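Re: [shopbots] Can any of them clear a bench yet?
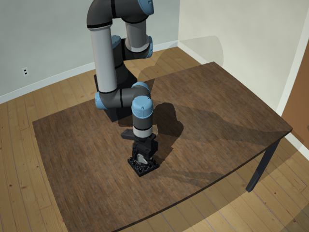 Block pickup in the simulator, arm down at the part.

On Friday the Taltley shop wrote:
> We run a small assembly shop and have been reading this list for a while.
> The owner saw a sales video and wants to know if an arm could clear the
> benches at the end of a shift. That means picking up fixtures, stud plates,
> offcuts and whatever else got left out, and putting each in the right bin.
> We have 5 benches. The quote from Woltier did not say what happens when the
> arm misses a part. Is anyone doing this for real, or is it all demos?
>
> Also, does it make sense to try it in simulation first, or is that a waste
> of time for a shop our size?

Short answer to the first question: parts of it, yes. The whole job, no, at least not in our shop.

We have been working on the same chore since last November. The render at the top is our simplest case. It has a six-joint arm, one wood table and one flat black block with a round pattern on top. There is nothing else on the table to bump into. If your benches looked like that, I would tell you to go ahead.

We ran 524 pickups of that block in the simulator. It missed 5. Then we set up the same thing on a real bench and ran 200, and it missed 31. Most of the misses were the same kind. The block is low, so the fingers have very little side to hold, and if the gripper comes down a hair too high it slides off the top edge. Our simulated table is perfectly level. Our real one is not.

With mixed parts it got a lot worse. Rags and zip ties were hopeless. Anything lying on top of something else usually ended with both on the floor. A person clears one of our benches in almost 5 minutes, and the arm was still going when we shut it off to go home.

On the second question, I would do the simulation. We use Jerumer for it and the learning curve is steep, but we found out the arm could not reach the back corners before we had drilled any holes. The gripper we wanted was $3399, and we skipped it after trying a model of it on the flat parts.

Ask Woltier for a run on your own parts, with the misses left in. Zerouali did that for us when we asked and it was useful, though not very flattering to them.

I can send our bin layout and the list of parts it handled okay. It is a plain text file. What size are your offcuts?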